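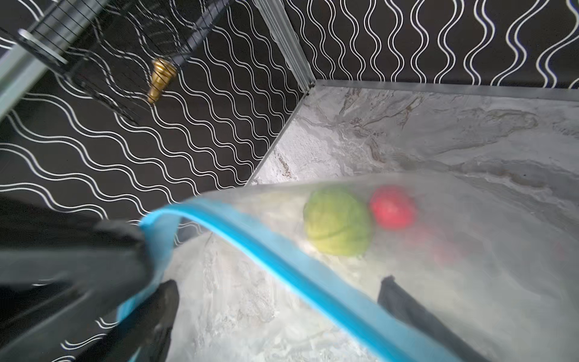 Week 2: why closures matter in food storage. Most of what spoils dry food comes in through the opening, so we start there! Folding a paper bag leaves gaps at both corners, and a twist tie leaves one in the middle. Compare the clear bag with the bright blue zip strip – the seal runs along the opening in one long line, and a coloured strip is so much easier to follow by eye. Try three closures at home with the same rice, and bring your notes. Reading: Rangel, chapter 12.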